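Storing pliers upright in a bin – jaws up or jaws down?

**Slamet Sitompul** wrote:

I am sorting out the hand tools for a shared bench and have ended up with more pliers than drawer space. Most are combination pliers with dipped or molded grips, plus a few diagonal cutters and one long-nose pair. The drawer is 19 inches wide and it jams whenever a handle springs open.

I would like to move all of them into one plastic bin at the back of the bench. Two points I can't settle:

1. Jaws up or jaws down. Jaws up seems easier to read at a glance, but the bin gets top-heavy.
2. Whether the grips suffer from standing on their ends. Two of mine have split at the bottom already, though they are old.

The bench gets used by several people, so whatever I do has to be obvious without a label. The shop is unheated from October on, if that affects the steel.

---

**Retno Harahap** wrote:

Jaws up. The head is the part that differs from tool to tool, and with a bin at the back of the bench the head is what you see. Handles tell you very little. Half the pliers sold have yellow and black grips or orange and black grips, and color stops being useful once you own three of each.

Some practical limits:

- Bin depth should be a bit more than half the length of the longest tool. Shallower than that and the bin tips when you pull one out against the others. Deeper and the short cutters disappear.
- Straight sides are better than tapered. In a tapered bin the handles get pushed together at the bottom and the heads fan out over the rim.
- Close each pair before it goes in. Return springs will hold the handles open and take up the room of two tools. If a pair has a lock, use it.
- Do not fill it completely. With 8 pairs in a medium bin you can lift one out cleanly. Past that they hook each other at the pivot.

On the grips: standing on end does not split them. Solvent does. Wipe off oil and cutting fluid before you put them back. Molded two-part grips hold up better than dipped ones, which creep down the tang over the years.

For an unheated shop, put one drop of light oil on the pivot, work it a few times and wipe the jaws with the same rag. Drill two small holes in the bottom of the bin so that condensation does not collect there.

---

**Hefin Price** wrote:

I lay mine flat in a tray. Takes more room but nothing falls over. My grandfather's 1935 linesman's pliers lived in a tray for their whole life and the joint is still tight.

If several people use the bench, paint the inside of the bin white. Dark jaws show up better against it.

---

**Suryani Mangundap** wrote:

Retno's list covers most of it. I would add a sorting step before anything goes in the bin. Lay the lot out in a row on a light surface, handles toward you, and pull the duplicates. Check each pair for side play at the pivot and hold the cutting edges up to a light. Anything that shows a gap goes in a separate box for regrinding or scrap – it should not go back on a shared bench.

Then load from the back wall forward, tallest first.

Pliers, and what they are kept in:

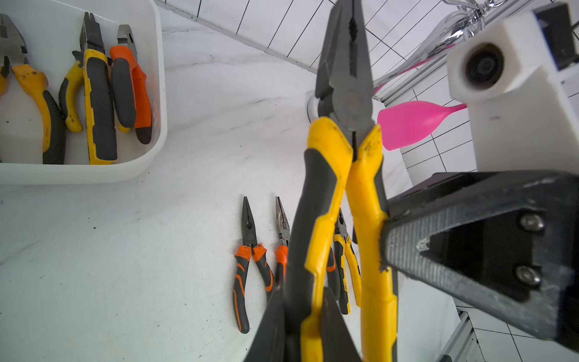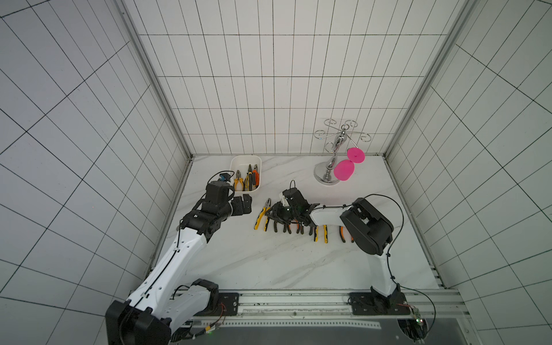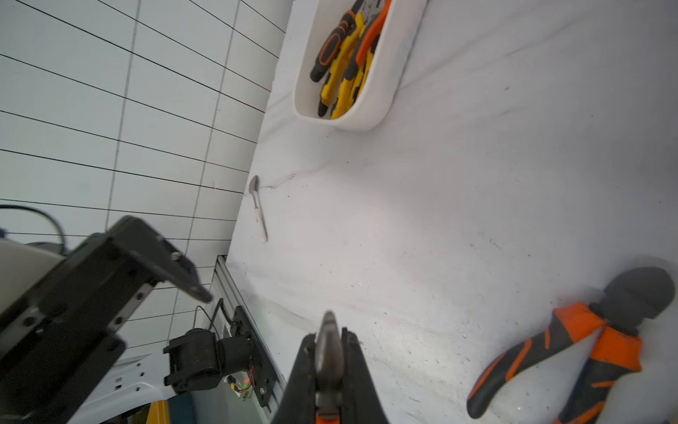
**Slamet Sitompul** wrote:

Does the long-nose pair go in with the rest, or should it be kept apart?

**Suryani Mangundap** wrote:

Keep it apart if the tips matter to you. Long-nose tips get knocked out of line by heavier heads leaning on them, and a small misalignment is enough to stop them gripping fine wire. A short length of plastic pipe fixed in one corner of the bin is sufficient. Stand the pair in it with the handles down and leave the tips clear of the rim.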